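4. Setting Up Your Skonden Folding Table

By Berwyn Nicholas
23 June 2024
18 shares | 6 comments

Read this whole section before you start. The work is easy for one person, but turning the table over is safer with two. If a part is missing from the box, stop and write to the Prudis service desk. Please do not use screws from another product.

4.1 Opening the legs

1. Lay the carton flat on the floor and cut the tape along the long side. Keep the blade short, so it does not scratch the top.
2. Slide the table out on its back, with the legs looking to the ceiling.
3. Pull the first pair of legs up until the brace is straight. Push the locking ring down over the joint.
4. Do the same with the second pair.
5. Try to fold each leg with your hand. It must not move. If it moves, the ring is not fully down.

CAUTION: Keep your fingers away from the brace while it closes. Children should not stay near the table during this step.

4.2 Turning and levelling

6. Ask your helper to stand at the other end. Lift together and turn the table onto its feet. Do not roll it over the edge, this can bend the outer legs.
7. Press on each corner. If one corner goes down, turn the foot under it to the left, a half turn at a time, until the table is quiet.
8. Tighten the small nut above the foot with the 7 mm key from the parts bag.

Note: On thick carpet the table can feel soft even when it is level. Put a flat board under the feet, or choose another place.

4.3 Fitting the cloth

The Skonden top has a smooth finish and a hot dish can mark it. We recommend a cloth for all meals. Any cloth from the Stoltberg range will fit, or you can use one that you own already. Wash a new cloth alone the first time, in cool water, because the colour may come out a little.

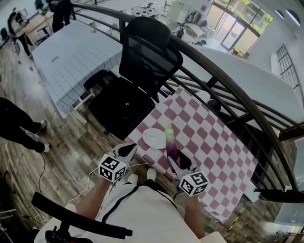

A checkered cloth in pink and white, with a round white plate set out.

9. Lay the folded cloth in the centre of the table and open it to the sides.
10. Make the hanging part equal on both long sides. It should not touch the floor - a person can step on it and pull everything down.
11. Put the cloth clips on the corners if you use the table outdoors. Four clips are in the Pugh accessory kit, sold separately.

4.4 Chairs and loading

12. Leave enough space behind each chair for a person to pass. Chairs with armrests need more width than plain ones, so measure before you invite many guests.
13. Put heavy dishes near the middle of the table and not over the folding joint.

CAUTION: Do not sit or stand on the table. Do not lift it by the cloth.

4.5 After use

Wipe the top with a damp cloth and dry it before folding. Grey marks from metal pots come off with a little baking soda and water. Check the locking rings each June, or before the first use of the season, and replace any ring that has a crack. The order number for a ring set is 530.

Section checked by Trefor Watkins.

Related sections
3. What Is in the Carton
5. Folding and Storing for Winter
6. Spare Parts and Warranty
Choosing a Stoltberg Cloth by Size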